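Print | E-mail

Old electronics find a second home as Nindska library marks opening of repair and reuse room

By Remzi Güneş
12th April

NINDSKA – If you have ever opened a kitchen drawer in search of a pair of scissors and come away with a handful of old chargers, you will find plenty of company at the Nindska public library, where the new reuse room opened its doors this week to a cheerful and rather crowded first morning.

The room, which used to hold the bound newspapers (they have moved upstairs, for anyone who is looking for them), will take in unwanted phones, routers, cables, office network gear and other small electronics from households and businesses in Nindska and neighboring Dankwa. Items that can be put back to work will be offered free to schools, clubs and families, and the rest will go on to the recycling yard at Wunis, where the county already sends its batteries and light bulbs.

Setareh Alipour, the librarian who has been asking for something like this for the better part of 10 years, was beaming as she showed visitors the shelves, the sign-in book and the very large tin of cookies her mother had sent along for the occasion.

"People hold on to these things out of kindness, I think," she said. "They paid good money for them, and it feels wrong to put them in the trash, so into the closet they go. I had 2 phones in my own closet, and one of them still had my nephew's birthday pictures on it, so I was glad I looked!"
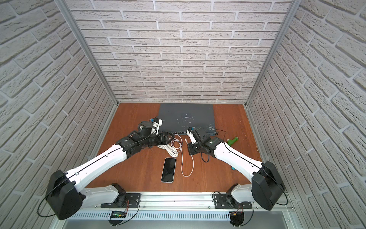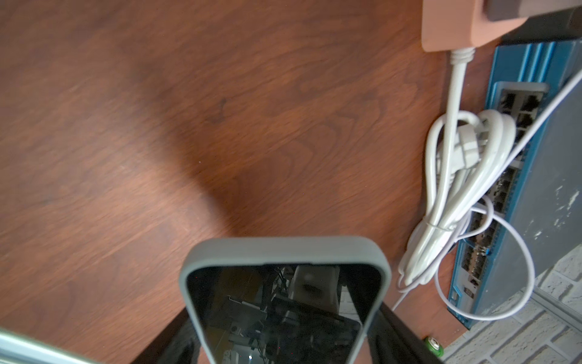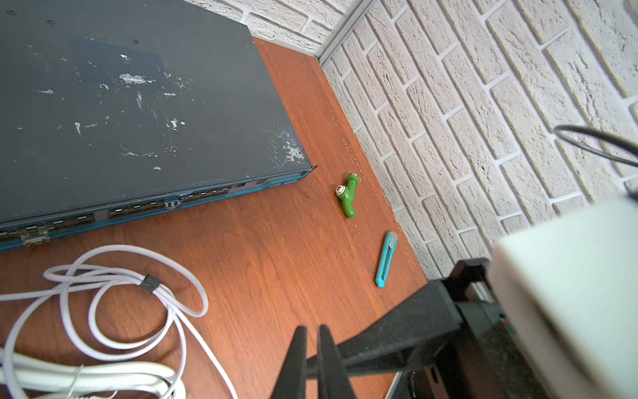 Network equipment, top and bottom, and a smartphone, center.

Alipour asks that anyone bringing in a phone or computer save their pictures and contacts first, sign out of their accounts and then erase the device. Library staff will be happy to walk you through it at the front desk, and there is no need to feel shy about asking. Chargers should come along with the item they belong to, held together with a rubber band if you have one. Televisions, refrigerators and anything with a cracked or swollen battery can't be accepted at the library and should go straight to Wunis.

The shelving was paid for with a gift from Nastum, the office supply store on Mill Street, which has also promised to collect items from customers at its counter through September.

The reuse room is open whenever the library is, and there is no charge to drop things off or to take them home. Visitors may choose up to 2 items each, and anything they find doesn't suit them can be returned within 14 days. The side entrance by the bike racks is the easiest one to use with a heavy box.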